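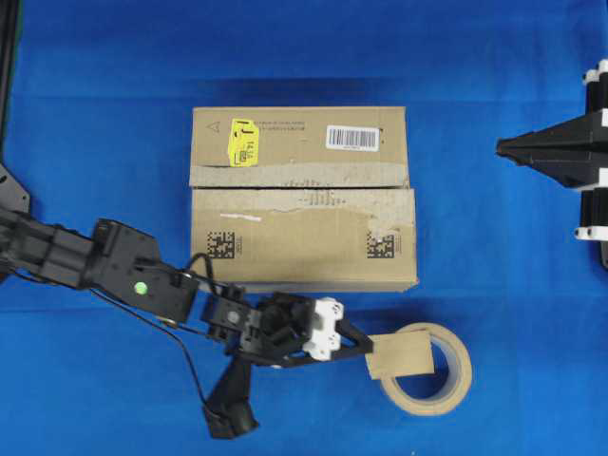

I've been selling the Wustus ball winder out of my shop for a good while now, and I wind on one nearly every evening at home, so you can take what follows as coming from a fan! If you knit or crochet from skeins you already know the trouble: two chairs back to back, a tangle by the third row, and a loved one with their arms out who would rather be doing anything else. The Wustus fixes that with a heavy frame, a big crank and a cone that spins true. Don't look for anything fancy on your doorstep either, because I pack in plain brown corrugated cardboard, the kind with a white barcode label up in one corner and a yellow sticker slapped on a bit crooked. Every penny goes into the gears.

Wustus Jumbo Ball Winder
$348, shipping included in the lower 48
In stock, leaves the shop in 2 working days

What it is

A hand-cranked winder for people who buy yarn in skeins and want it in flat-topped, center-pull cakes. You clamp it to the edge of a table, thread the yarn through the guide arm, tuck the tail into the slot on top of the cone and start cranking. The Jumbo takes up to 20 ounces of yarn in one cake, so a sweater's worth of worsted can often go on in a couple of rounds. It'll also handle the fine stuff. I've put a 720-yard skein of lace on mine without a snag, though I went slowly and had a cup of coffee partway through.

The base and side plates are maple, oiled and left pale. The gears are nylon (quieter than metal, and they don't need grease), the crank is steel with a turned maple knob, and the guide arm is spring steel that you can bend a hair with your fingers if your yarn isn't feeding where you want it. The cone lifts straight off so you can slide your cake free, and it drops back on with a little click that I find very satisfying.

How it feels to use

Smooth! That was the first thing I noticed, coming from an old plastic winder that chattered across the table like a set of false teeth. There's some heft to the crank, so the first few turns take a bit of push and then it carries itself along. Left-handers can turn the base around and crank from the other side, which my friend Hanan Boutros does, and she's made me promise to say that the cakes come out just as neat (they do, they just wind the opposite way).

Noise-wise it's a low purr. You can watch TV with it going. You can't quite whisper over it.

If your cakes come out mushy or lopsided, the culprit is almost always tension. Let the yarn run lightly between two fingers on its way to the guide arm and keep your speed even. Slippery yarns like silk and bamboo want a slower hand, and mohair wants patience and probably a second cup of coffee. Please don't yank when it catches. Stop, back the crank up half a turn and look at the swift, where the snarl usually is.
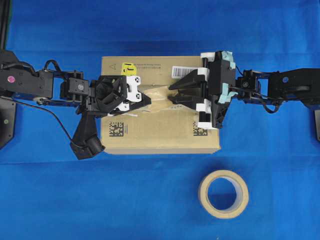
What you get

The winder, fully assembled except for the crank
Table clamp, with felt pads already glued on
One spare guide arm
Hex wrench for the crank screw
A small tin of wood oil, enough for a few years
My one-page threading sheet, drawn by Setareh Heydari, who has much nicer handwriting than I do

The clamp opens wide enough for most kitchen tables and for the fat edge of a butcher block counter. It won't grip a table with a deep apron underneath, so do have a feel under yours before you order. Glass tables, no, please.

Does it come with a swift?

It doesn't, and I get asked this all the time. A swift is the umbrella-looking thing that holds your open skein while the winder pulls from it. You can get by with a chair back, but you'll be happier with a swift. I carry the Draltside tabletop model, in the same maple, and the two look lovely side by side. If you've already got one in a closet somewhere, use it, any of them will work.

Wustus or Plevska?

The Plevska is the other winder I stock. It's smaller and lighter, it costs a good deal less, and it's plenty for sock yarn and the odd hat. I take it on trips. Where it struggles is with bulky yarn, which rides up the cone and slumps over the top, and with long sessions, when the clamp can creep. Kamran Zamani dyes under the Shirazi label and winds for customers at fiber fairs, and he wore through the Plevska's crank bushing in one season. He's been on a Wustus ever since. If you wind a skein a month, save your money. If you wind a sweater's worth at a go, get the big one and don't look back.

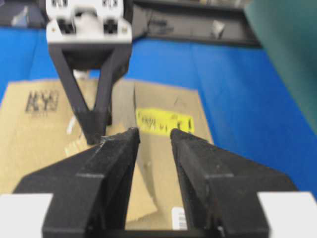

Looking after it

Wipe the fluff out of the gears with a dry paintbrush when you think of it. Oil the maple once a year or so (I do mine in August, when it's too hot to knit anyway). Keep the nylon gears away from oil and solvents. If the crank starts to wobble, a quarter turn on the screw with the hex wrench sets it right.

Returns and repairs

Send it back within a month if you don't get along with it, wound with or not. I'd just ask that you pull the yarn off first. The gears and crank are covered for as long as you own it, and Ghazal Nazari does the repairs at her bench in the back of the shop, usually inside a week. Spare cones, guide arms and felt pads are all on the parts page. For anything else, write to Edit Szűcs at the shop address (me, in other words) and I'll get back to you after the morning's packing is done.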